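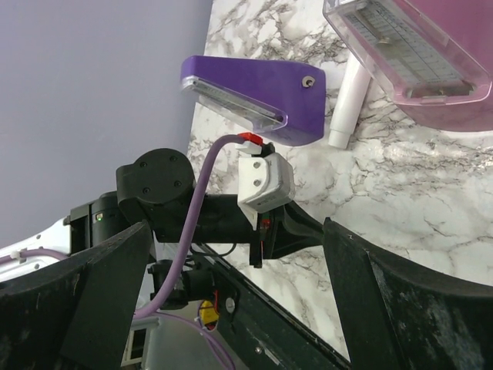 Marites says marble is a mistake in any room where people work, and that I will be sorry by November. She said it twice on the phone and once more in a message, with a link to a sealer that costs more than my shoes.

May 3, 2024

I don't believe in the sealer. I'm not sure I believe in the marble either, but it came with the place, gray and black streaks and all, and I'm the one who has to put things down on it. The man from Brallano wanted $439 to "refresh" the surface. I asked what refreshing was and he said it brings out the depth. I told him I'd think about it, and I have thought about it, and no.

The bigger job today was the keys. When we took over the rooms on Serkidbridge Road they handed us 21 keys in a coffee can, with a typed list that doesn't match anything. Number four on the list is "side door." We have no side door. Mio's answer was colored tags: green for doors, and some other color, still under discussion, for cabinets and padlocks. I said a color only helps if you remember what the color means, and I give us two weeks. Mio said I say that about everything. I said it about the label maker, and where is the label maker now?
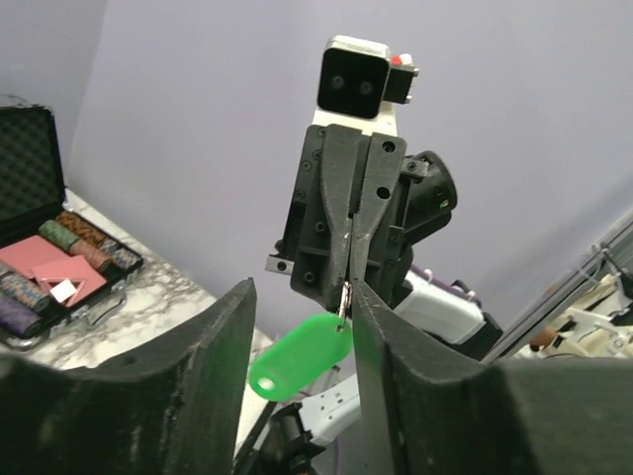 Photo: Mio Ikeda

I'll admit the green is easy to find. You can see a bit of light through it and it shows up well against the marble, which swallows anything gray or silver. My complaint is with the split rings. I broke a thumbnail on the third one and did the rest with a butter knife. The package from Cheng says "easy open." It also says the tags last for 500 washes, and I would like to meet the person who washes key tags.

The black case was open on the table all afternoon with that egg-crate foam showing, and I kept wanting to shut the lid. Foam like that collects crumbs. Mio thinks it could hold the spare keys once they're tagged. I think a key dropped in among those bumps is a key we'll be looking for at midnight. A plain hook on a plain wall would do it, but hooks are apparently ugly.

Where things stand tonight: nine keys tried and known, one that turns in the front lock but won't come out without swearing, and the others back in the can. There's a tiny brass one stamped 2329 that fits nothing at all. Mio is sure it belongs to the mailbox. The mailbox has no lock.

Tomorrow I have to call Grondent about the front lock. Also wipe the marble, with water, whatever Marites says - and buy a proper knife for the rings.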